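3.2 作業内容の変化

Druvmont社の返品仕分け拠点では、形状の揃わない雑貨を箱から一点ずつ取り出す工程に、取り出し支援システムNarkoが導入された。導入前、この工程は立ち姿勢での手作業であり、繁忙期の12月には一直あたり約4,000点が処理されていた。導入後、作業者の主な業務は把持の監視、失敗時の介入、および対象物の再配置へと移行した。

聞き取りでは、腰部の負担が軽減したとする回答が多い一方、介入の時機を自ら決められないことへの不満も示された。介入記録1,800件のうち70件は、作業者が停止を待たずに手順を中断したものであった。対象物の性状の違いは、監視者に求められる判断を複雑にする(図4)。

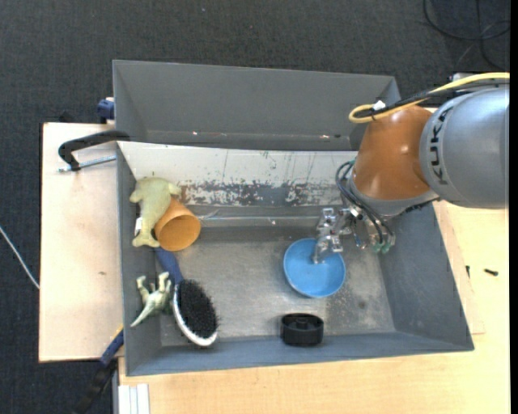

第12巻 第3号
図4 箱内の取り出し作業。グリッパの指先が青いボウルの内側に入っている。左側にはぬいぐるみ、カップ、ヘアブラシ等がある。

硬質の容器と柔らかい玩具とでは、把持の成否を見極める手掛かりが異なる。熟練者はこの差を経験的に把握していたが、現行の職務記述書にはその技能が記載されておらず、評価制度にも反映されていない。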